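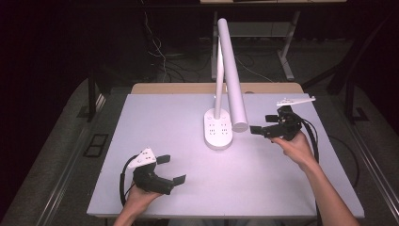 Mindora Tracker
Rolling opinion survey service for cities, counties and districts
Sold and supported by Novness, Dindville office

Mindora Tracker is a continuous survey of adult residents in a single local jurisdiction. A fresh sample is interviewed every day the field room is open. Results are pooled over a rolling window of 28 days, weighted, and released to the client as tables, a data file and a short written note. The service covers sampling, fieldwork, weighting and reporting. Clients supply the jurisdiction boundary and up to six questions of their own.

Item: Mindora Tracker, standard license
Price: $449 per month, one jurisdiction
Term: monthly, renewable
Minimum jurisdiction size: see Coverage
Delivery: web account and file download

What is included

Core questionnaire. The core asks about direction of the jurisdiction, approval of the governing body, the most important local issue (open-ended, coded), satisfaction with basic services, and likelihood of voting in the next local election. Core wording is fixed. It is the same in every jurisdiction and has been changed only once since release, when "trash collection" replaced "sanitation services" after respondents kept asking what was meant.

Client questions. Six slots per window. A slot holds one closed question with a single response, or one row of a grid. A grid with four rows uses four slots. Open-ended client questions are accepted but take two slots, to cover coding. Client questions are always asked after the core so that they can't affect the core readings.

Weighting. Weights are calculated with Miranda, the raking module that is also sold separately for desktop use. The default targets are age, sex, education, home ownership and area within the jurisdiction. A client may replace the area target with its own districts or wards if a boundary file is supplied. Weights are trimmed at the top end and the design effect is printed on every table.

Tables. Each release has a full set of crosstabs by the weighting variables, with unweighted and weighted bases shown. Cells with an unweighted base under 100 are flagged. Cells under half that are suppressed.

Data file. A respondent-level file with identifiers removed, in CSV and in two common statistical formats. The file carries the weight, the interview date grouped by window, the mode, and all core and client variables. Verbatim answers are included after a manual check for names and addresses.

Written note. Two pages. It describes movement in the core questions that is larger than the margin for change, lists anything unusual in the field during the window, and repeats the full wording of every question reported. The note doesn't offer advice and isn't written for publication, although clients may publish it if it is published whole.

How the sample is drawn

The sample is address-based. Residential addresses inside the jurisdiction boundary are sorted by area and drawn at a fixed interval from a random start. Each drawn address gets a letter with a short web link and a code. Households that don't respond get a second letter and then, where a phone number can be matched, a call. One adult is selected in each household by the next-birthday method. Substitution within the household is not allowed.

No respondent is interviewed twice in the same year. Mindora Tracker is therefore a repeated cross-section and can't be used to measure change in individuals. Clients who need that should ask about a recontact study, which is quoted separately.

Mode is recorded as web or phone. There are known differences between the two on satisfaction items – phone respondents give milder answers – and the tables can be split by mode on request. We don't adjust for mode by default.

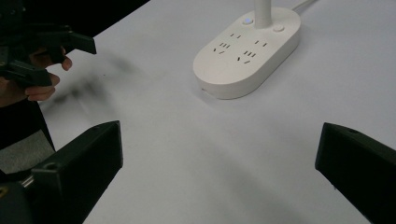
The rolling window

The 28-day window was chosen so that every release holds the same number of each day of the week. Windows with an uneven mix were tried in testing and gave small but regular swings in the age profile, which the weights didn't fully remove.

Releases are issued weekly. Two releases in a row share three quarters of their interviews and should not be compared as if they were independent. The tables show the margin for change against the last fully separate window, and that is the comparison the written note uses. A chart of the weekly values is provided in the account, since most clients want one, but the line on it is smoothed by construction and will lag after a sudden event.

If a jurisdiction has a storm, an evacuation or a mail stoppage, the field room may extend a window. An extended window is labeled as such in the file name, in the table headers and in the note.

Coverage

The service is available wherever the address list gives enough households to run for a full year without returning to an address. In practice this rules out most villages and some of the smaller special districts. Send the boundary file before ordering and the sampling desk will confirm whether the jurisdiction qualifies. There is no charge for this check.

Adults in dormitories, barracks, nursing homes and correctional facilities are outside the sample frame. In a college town the effect on the youngest age group can be large. The target for that group is taken from the household population, so the figures describe adults in households and should be reported that way.

Interviews are offered in English and Spanish. Other languages can be added if the client covers translation and the cost of a phone interviewer.

Question review

All client questions pass through review before going to field. Review checks that the question asks one thing, that the response list is balanced, that there is a "don't know" option, and that terms are likely to be understood by someone who doesn't follow local government. Reviewers may propose other wording. If the client and the reviewer can't agree, the question doesn't run and the slot is kept for a later window.

Questions that name a candidate are accepted until the filing deadline for the office concerned. After that date they are accepted only if every candidate on the ballot is named, in rotated order. Questions that give respondents an argument before asking for a view are not accepted at any time.

Allow six working days for review. A question changed during a window starts a new series, and the old and new wordings are never pooled.

Seung-woo Min heads question review. Drafts can be sent to him in any format; a plain list is easiest to work from.

Disclosure

Every release carries a methods sheet with the sponsor, the population, the frame, field dates, mode, sample size, response rate, weighting variables, design effect and exact wording. A client that publishes any figure from the Tracker agrees to make the methods sheet available at the same place. If a published figure is wrong or is quoted in a misleading way, Novness will ask for a correction and may release the relevant table itself.

Results belong to the client. Novness keeps the core data and may use it in pooled form, with the jurisdiction unnamed, to check the weights.

Account and file access

The web account allows any number of users. Each user is set as a viewer or an editor. Viewers can read tables and notes. Editors can also download the respondent-level file, submit questions and change the area target.

Files stay in the account for as long as the license is active and for six months after it ends. Table layouts are stable between releases, so a script written against one release will read the next. When a layout has to change, both versions are issued in parallel for one full window.

Requirements: a current web browser for the account. No software is installed. Miranda is not needed to read the weighted file, but a client who wants to build a different set of weights will need it, or another raking tool.

Options

Second jurisdiction. Charged at the same rate as the first. A city and its surrounding county may be combined under one license if the city is treated as an area target and no separate city tables are wanted.

Boost sample. Extra interviews in a named area for one window, ordered in blocks of 100. Boosted interviews are weighted back to their correct share in the jurisdiction totals and are used at full size in the area tables. Place the order before the window opens; letters can't be added partway through.

Back series. Where the core has already been run in a jurisdiction for an earlier client, the core tables may be available with that client's consent.

Briefing. One remote session per release, with the analyst who wrote the note. Morning times only.

Ordering

Send the boundary file, the name of the contracting body and a preferred start month to the Dindville office. The first window opens after the sampling check and question review are complete. The first release follows at the end of that window, so a client starting in April should plan on receiving tables in May. Billing begins on the day the window opens. A license can be ended at any month boundary, and a window in progress at that point is completed and released.

Orders and contract questions: Beryl Bramwell, accounts desk, Novness, Dindville.
Sampling checks and boundary files: sampling desk, same office.
Miranda desktop license: see the separate product page.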